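Munisent compares grippers for two-arm work at its Preltstead laboratory

Preltstead, July. Munisent has started a comparison of parallel grippers for robot arms which work in pairs. The trials are made in the company's laboratory in Preltstead, together with the gripper maker Hinrichs, and will continue for 12 weeks.

In total 31 gripper and finger combinations will be tried. Each of them has to do the same 3 tasks: opening a bottle, folding a cloth and putting a plug into a socket. Every task is repeated 40 times with the same arms and the same controller settings, so that the results can be compared in a fair way.

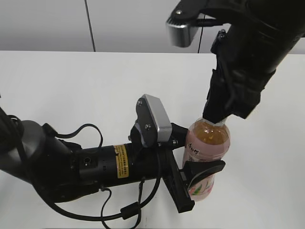 The bottle task was chosen as the first one. One arm must hold the body of the bottle and the other one must turn the cap, and a soft plastic bottle does not forgive too much force. Straight fingers and curved fingers are both included in the test. The engineers also note how much of the work each wrist camera can see when the gripper is closed.

The results are recorded with Sonport, the test software of Munisent. For each attempt it keeps the finger position, the motor current and the camera pictures. Failed attempts are kept as well and will be part of the report.

Munisent will publish the full tables on its website after the end of the trials. Makers of grippers who wish to send their products for a second round can write to the press office in Preltstead.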